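Keeping the Pads Honest: An Afternoon With the Woman Who Looks After the Grippers
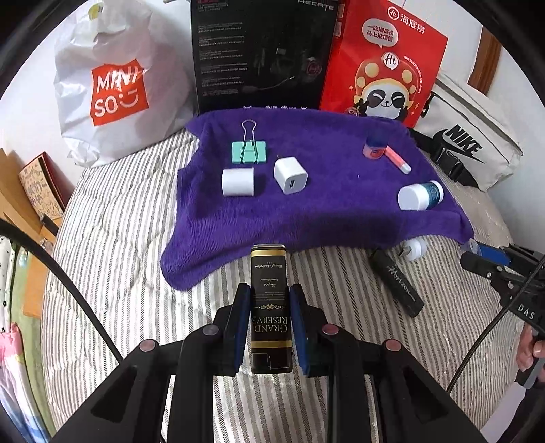
I'd been trying to get Soledad Lyons to talk to me about maintenance since May, and she kept telling me there was nothing to say. She looks after the hand-held grippers at Nirka, a small outfit in Devinwood, and when she finally gave in she met me at the door with a hex key already in her hand. "You want to know about the jaws, right? Everybody wants the software," she said, and then we talked about jaws for two hours, which suited me fine. Her favorite test object is a miniature wine bottle, dark and glossy and no help to anybody. It goes between the ribbed blue pads upside down, GRAND RESERVE reading the wrong way up, and she looks at how the two pads sit against it. "Glass or plastic, I don't care what it's made of. I care whether I've got rib on both sides."

The pads are where most of her time goes. They're a wear part, she says, and people treat them like they'll last forever. Hand lotion gets on them, lint gets on them (towels are the worst, she says, the plush ones especially), and after a while the ribs go shiny.

"So I wipe them down every morning. Damp cloth, then a dry one. No alcohol! Fitzgerald used alcohol for a month and we went through a whole bag of pads."

Fitzgerald Nguyen-Tran, who was eating lunch at the next desk, said it was three weeks.

She swaps a pair at 3,000 grips whether they look tired or not. I asked if she'd ever stretched it, and she pulled out her notebook and found one that gave up early, at 2,091. "One side only. That told me the linkage was off, so the pad was doing all the work on its own. You change the pad and you've fixed nothing."

Which got us to the pivots. Each gripper has round metal pins where the arms fold, and Soledad checks them by feel. She closes the jaws slowly, opens them slowly, and waits for a click or a gritty spot. If one arm arrives ahead of the other she backs off the screws, lines the tips up against a flat gauge block from Tillman, and tightens a little at a time, going side to side. I tried it myself and got it wrong twice. She was very nice about it!

"People crank one side all the way down first," she said. "Then the jaws close crooked and they blame the camera."

Cables are her other big subject. Leave a generous curve, she says, and open the hand all the way before you tape anything down. She has a drawer of dead cables, nearly all of them bent hard at the same place near the plug. I asked what she does with them. "I show them to new people."

Calibration comes last. She closes the jaws on nothing, zeroes the reading, opens them fully, and repeats until the numbers agree. Then it's back to the little bottle for 100 slow grips, with no tugging. The whole routine lives in a binder labeled Brodell, after the supplier of an older machine they no longer own.

I asked what she'd change if she could. She thought about it for a good while.

"Longer screws," she said. "And I'd like the pads to come in pairs. They come in bags of five."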